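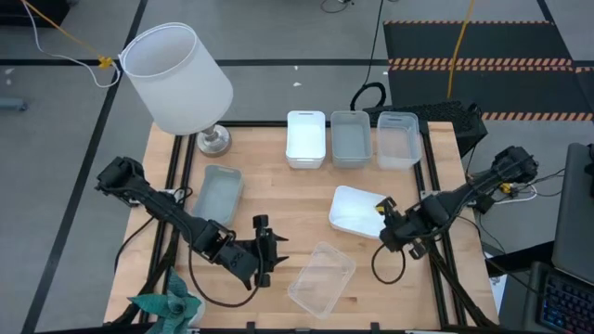
I have now lost most of October to a fault that lives for exactly as long as I'm not looking at it. The right arm stops dead, the log says "joint 4 overcurrent," and by the time I've put my coffee down the thing has cleared itself and is waiting for orders like a well-raised dog. The job is not hard. Pick up a bin, turn it, put it with the others. We have white ones, grayish see-through ones and clear ones, and the white bin lying on its side by the right gripper is the kind that gives us the most grief. Tipped over like that, with the light pouring into it, it turns into one bright blob as far as our depth software is concerned. The arm goes for a rim that isn't where it thinks, leans on the plastic, and joint 4 has an opinion.

So I blamed the bins. I blamed them for two weeks. I wrote a long message to Algirdas Toom explaining reflections to him, a man who has been doing this since before I could drive, and he wrote back "swap the cable."

I did not swap the cable. I turned the lamp off and on. I tried the clear bins, which were worse. I raised the current limit a little, then put it back, feeling like someone who had just taken the battery out of a smoke alarm. Please don't do that one. The limit is there so that when the arm meets something it shouldn't, such as a wrist, it quits.
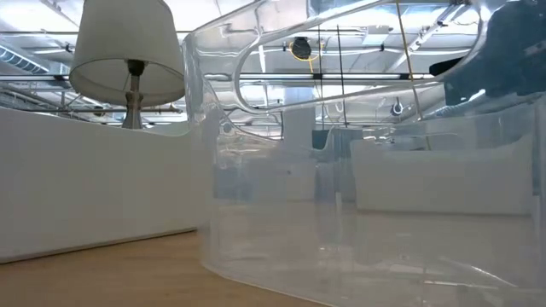
Clear plastic, up close, with the lamp off to the left.

Vaida Strazds finally got tired of hearing me sigh and wrote a script that ran the same move over and over with nothing to grab. No bins, no reflections, no excuses. It did 923 cycles without a hiccup and I was already composing my apology-accepting face when it tripped on the next one. Then it tripped again. Both times the wrist was rolled all the way over, right where the cable under it gets pulled tight.

It was the cable. One of the conductors had cracked inside the jacket, so at full stretch the motor lost its position signal for a moment, panicked and pulled hard against nothing. The Sultel manual says to replace that cable every 3,000 hours. We were at 390, which I plan to bring up with them, politely, once I find the receipt.

The bins aren't innocent, by the way. With the new cable in, the arm still misjudges the rim of a clear one more often than I'd like, and it shoves where it ought to pinch. But now it stops, reports a plain contact fault and stays stopped until somebody resets it. I can live with that kind of wrong.

I still owe Algirdas a reply. The draft currently says "thanks, will try."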